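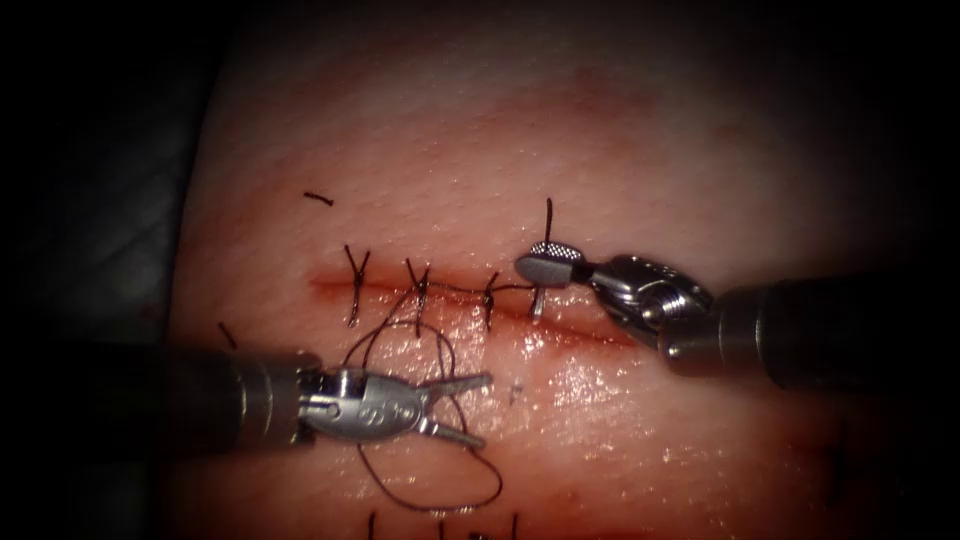

March 17, 2023

Öberg brings automated suturing to its training and testing workshop

Öberg has put a two-armed robot system to work on wound closure at its Grimine site, where staff prepare practice material for surgical courses and test thread for suppliers. The system, called Jernar, was installed with the engineering firm Wirnus.

Until now, technicians at Grimine placed every stitch by hand, often for a whole shift. Jernar takes over the repeated part of that job. One arm carries a needle driver and the other a grasper, and the stitches are interrupted, each tied and cut separately.

A technician sets up each pad, loads the thread and stays at the console throughout. The operator can stop the arms at any point and finish a stitch by hand. Knots are still checked by a person before a pad is passed.

The team of 18 keeps its present size. Five technicians have moved to console work after 44 hours of training each, and the others will be offered the same course from April. Shifts at the console are limited to two hours at a time, and staff who prefer bench work can stay on it.

Jernar will be used for straight incisions only during the first eight months. Curved and deeper wounds will continue to be closed at the bench.

Öberg supplies practice and test services to teaching centres and thread makers. Enquiries about visits to Grimine should be sent to the Öberg press office.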